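Stistell Hair & Beauty
25/11/2021

1. We would like to update our customers on the Stistell ceramic hair straightener, on the changes to our repair service, and on the opening hours of our Rostville counter in December. Please read the whole thread before contacting us, as most of the questions we have received this week are dealt with in it.

2. The new straightener replaces the earlier Stistell model with the fixed cord. Orders placed before today will be filled with the new version at the price already paid. Customers who would prefer the earlier model may ask for it when they receive their confirmation, while stock remains at our Bosman warehouse.

3. The plates are slightly narrower than before. This makes the straightener easier to use close to the roots and on short fringes. On long or very thick hair it will take a little more time, and we suggest working in smaller sections.

4. The temperature is now set with a dial on the inside of the handle. Several testers told us that they kept pressing the old buttons by accident while styling. The dial locks when the plates are closed, so the setting must be chosen before you begin.

5. Between May and October we invited customers to take part in a home trial and received 1,759 completed forms. Of these, 589 came from people who described their hair as curly or tightly curled. Their comments led to a lower starting temperature and to a longer cord.

6. A reminder on safe use. Hair should be fully dry before the plates are closed on it. Use a heat protection spray, allow it to dry, and pass the straightener over each section once. If a section needs a second pass, let it cool first.
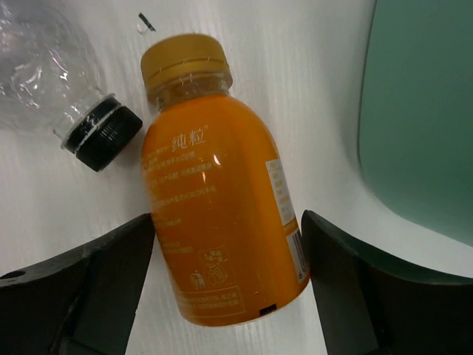 Orange juice, small bottle.

7. Please do not wrap the cord around the handle when putting the straightener away. The wires inside can break close to the hinge, and this is the fault our repair desk sees most often. The cord should be left in a wide loop and fastened with the strap supplied in the box.

8. The plates may be cleaned with a soft, slightly damp cloth once the straightener is unplugged and cold. Metal scrapers, nail varnish remover and kitchen cleaners will damage the coating. Damage of this kind is not covered by the guarantee.

9. The guarantee remains 2 years from the date of purchase. Proof of purchase may be a till receipt, an order confirmation or a bank statement showing the payment. Products bought second-hand are covered for the remaining period if the first buyer's receipt can be supplied.

10. Repairs are now carried out by Makemico. Please complete the form on our website before sending anything, and write the repair number on the outside of the parcel. Parcels without a number are being held at the depot and will be delayed. The present waiting time is 12 working days.

11. Customers waiting for replacement heat mats should know that the grey mat is out of stock until the middle of December. The black mat is the same size and may be chosen instead at no extra charge.

12. The Rostville counter will stay open during its usual hours until 23 December and will reopen in the new year. Demonstrations must be booked at the counter or by telephone. We are unable to take bookings through replies to this thread.

13. Questions about the guarantee may be addressed to Evelien Vermeulen, Customer Care, using the contact form. Please include your order number and a daytime telephone number. Messages received over the holiday period will be answered in the order in which they arrive.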